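流通論B 第8回 講義ノート 棚と値札の話

担当:ウーテ・ケトラー
前回の宿題を忘れた人は、黙って後ろの箱に入れておくこと。箱は私も見ないふりをする。

1. 前回の補足
「定番商品」と「売れ筋商品」を混同した答案が多かった。定番とは棚割表に載り続けている商品のことで、売れているかどうかは別の問題である。売れないまま十年載っている缶詰もある。担当者が異動すると、たいてい消える。

2. 棚割の基本用語
フェイス:正面から見える商品の列。メーカーの営業はこれを一列増やすために人生を費やす。
ゴールデンゾーン:目から腰までの高さ。教科書によって数字が違うので、試験では「手に取りやすい高さ」と書けば点を出す。
エンド:通路の端の陳列。特売品と、特売品のような顔をした通常価格品が並ぶ。
SKU:在庫管理の最小単位。味違いも容量違いも別に数える。仮想店舗ゾミンステッドの演習データには2,875件あり、うち913件は一年間ほとんど動いていない。どれを切るかは次回までに考えてくること。「全部」という答えは昨年すでに出た。

3. 容器の形と陳列
袋物は場所を取り、倒れ、つぶれる。筒型の容器は縦に積めて輸送に強いが、横にすれば転がる。容器代もかかるので、中身の値段だけを比べると割高に見えやすい。筒を好む小売側と、袋を好む財布との間で、メーカーは両方を出すことになる。
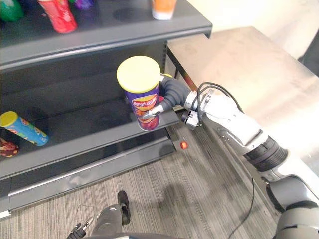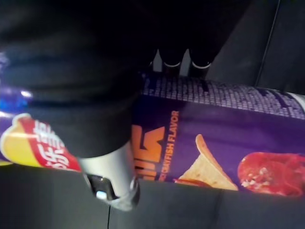

どちらにも紫色の筒型スナック容器。

4. 色による識別
客は文字を読まない。味の名前を工夫した企画部には気の毒だが、まず色で探す。したがってパッケージの色を変えるときは、売場で「なくなった」と思われる覚悟がいる。ガヴァラス氏の演習班の聞き取りでは、76人のうち味の名前を正しく言えた人は8人だった。残りは「いつもの色のやつ」と答えている。

5. 値札
端数価格の効果については文献が割れている。効くと書いた論文も、効かないと書いた論文も、結論だけはたいへん自信に満ちている。両方を読み、調査対象の商品と価格帯を表にまとめること。表の体裁は問わないが、写真に撮った手書きの表は勘弁してほしい。

6. 次回まで
配布資料の第3章を読む。カレン氏とライザー氏の二つの報告は主張が正反対なので、片方だけ読んできた人は発言でわかる。レポートの締切は2月の最終講義の開始時刻。終了時刻ではない。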